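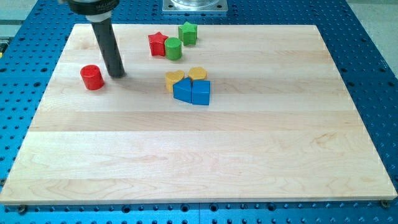

According to Hema Panicker, the hardest part of teaching an arm to push blocks is getting people to push them badly enough. Her remark, made in a talk at Drasville in October, is often repeated in writing on **tabletop demonstration gathering**, the practice of recording many short examples of an arm moving objects on a flat surface so that a learning system can be trained on them. What she had in mind was the shortage of examples in which something goes wrong and is then put right.

## Overview

In tabletop pushing, the arm carries a single rod or finger in place of a gripper. It can't pick anything up. Every change on the board has to be made by sliding, nudging or turning a block from the side. This keeps the hardware simple and makes the task harder than it looks, as a block pushed off-centre will spin away from the line of travel.

The blocks are small painted wooden shapes. Cylinders, stars and hearts are common, and the same shape may turn up in more than one colour, as with a red star and a green star. An instruction such as "move the star to the heart" is then unclear, and the colour has to be named as well.

## Method

An operator steers the arm by hand controller while watching the board. The controller's movements are stored alongside the camera view at each step. Two ways of working are in general use.

In *set-task gathering*, the operator is given one instruction, carries it out and stops. The blocks are then rearranged for the next try. Each recording is short and easy to label, but a good deal of time goes into resetting the board.

In *free gathering*, the operator keeps pushing blocks with no fixed goal, and instructions are written afterwards by someone who watches the recording and says what was done in each stretch. Tarık Başaran described this approach in notes for the Valdebenito project dated 13 April 2019. He recommended that the person labelling a recording never be the person who made it, on the grounds that operators tend to write down what they meant to do.

## Labelling

Labels are written in plain sentences. Usual forms include:

- pushing one block to another ("slide the red cylinder over to the green cylinder")
- pushing a block to a part of the board ("put the yellow heart in the bottom left corner")
- separating blocks that are touching
- moving the finger alone, with no contact

Wording is left loose on purpose. At Valdebenito, labellers were asked not to copy an earlier sentence, and spelling mistakes were kept. Directions are given from the camera's point of view, which caused trouble in the first batch: some labellers had written "left" from the arm's side of the board, and 100 labels had to be redone.

## Amount and variety

The first Valdebenito set held 1,000 labelled stretches made by 9 operators. A later set gathered at Hovetti used eight operators and longer recordings. The two have not been merged, as the controllers moved the arm at different speeds.

Starting layouts matter as much as the total. Operators who reset the board by hand tend to spread the blocks evenly, and systems trained on such layouts do poorly when blocks are bunched together. The Hovetti guide asks for groups of touching blocks in a share of the starts, and for starts with one part of the board left bare.

## Recoveries

A recovery is a stretch in which a push misses or a block turns the wrong way and the operator corrects it. Early guides told operators to throw such recordings out. Panicker argued for keeping them, and the Hovetti guide follows her. Başaran kept them too, but under a separate mark so they could be left out of training if wanted.

## See also

- Darkia (labelling tool)
- Hand-guided teaching
- Non-gripping manipulation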